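3. Bench Setup and Tooling

3.1 Work surface

The system was assembled in a shared workshop in Dilton that also serves other users. Bench space is booked in blocks and the table must be cleared at the end of each block, so no part of the glassware setup is bolted down. The arm stays on its mount. Everything else is set out by hand from a printed layout sheet, and the software makes no assumption about object position beyond the side of the table on which the rack is placed.

The table is covered with black cloth. Bare laminate was tried first and produced specular patches that the depth estimator read as holes. Cloth removed most of these, at the cost of lint, which appears in the wrist view as small white specks. A size filter on connected components was enough to reject the specks in the segmentation step. The cloth is held at the table edge with small clear clips, which reflect less than the metal ones used in early sessions and did not trigger the edge detector.

Clear acrylic was retained for the stand and rack even though it is a poor target for vision. The Drelasura task set, on which our tasks are based, specifies transparent fixtures, and replacing them with painted ones would have made the results hard to compare. In the wrist view the acrylic is legible mainly along its cut edges, and it shows better against the pale floor than against the cloth. The funnel is translucent plastic, so edges behind it remain visible through its wall. A detector that takes the strongest straight edge in the region will often select the shelf behind the funnel in place of the funnel outline. We therefore fit an ellipse to the rim and ignore straight segments that pass through it. Figure 3 shows this case with the stem seated in the frosted neck of the flask.

Figure 3. Wrist camera view of the translucent funnel seated in the flask, with the acrylic stand behind it.
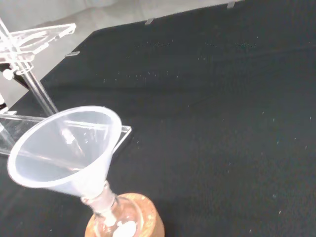 3.2 Arm, gripper and cabling

The gripper was fitted in July and rewired once after that. Its power comes from a separate 24 V supply placed under the table, with a common ground to the controller. Sharing the arm's tool output was rejected after the gripper reset under load during closing.

Cable routing took more time than the mechanical fitting. The arm has no usable internal channel for additional lines, so the main bundle runs along the outside of the shell and is held by black straps. Straps were preferred to adhesive clips on the glossy surface and can be moved when a joint limit changes. Enough slack has to be left at the wrist for a full rotation, and this slack forms a loop beside the gripper. The loop is included in the collision model as a cylinder, with the radius set by hand. A smaller radius allowed the planner to bring the green cable down onto the rack in early tests.

Joint limits at the wrist were reduced by 18 degrees on the side facing the cable bundle. This excludes a small number of side grasps near the right edge of the table, none of which are needed for the tasks in Section 4. Fixed head camera placement follows the Bhat layout, in which the arm enters from the right and the rack stands to the left. Figure 4 gives the head view of the table with the rack empty and the flask upright in its cork ring.

Figure 4. Head camera view of the gripper, external cabling and glassware on the black cloth.
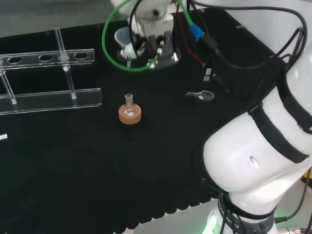
Calibration between the head and wrist cameras is repeated at the start of each booking, as the head mount is removed for storage. A printed target is held in the gripper and moved through a fixed list of poses. The procedure was run before all recordings reported in this paper, which total 2051 image pairs. Pairs in which the target was partly hidden by cabling were dropped before the fit and are not included in that total.

The remaining source of error is the flask itself. A round-bottom flask does not always stand at the same angle in its support, and a slight tilt moves the neck enough to affect funnel insertion. The insertion routine therefore measures the neck from the wrist camera at close range, pauses, and corrects in the horizontal plane before descending. At most 3 corrections are allowed per attempt, after which the arm retracts and the attempt is logged as a failure. The control software, including the correction routine, was written at Lasport and runs on a desktop machine beside the bench.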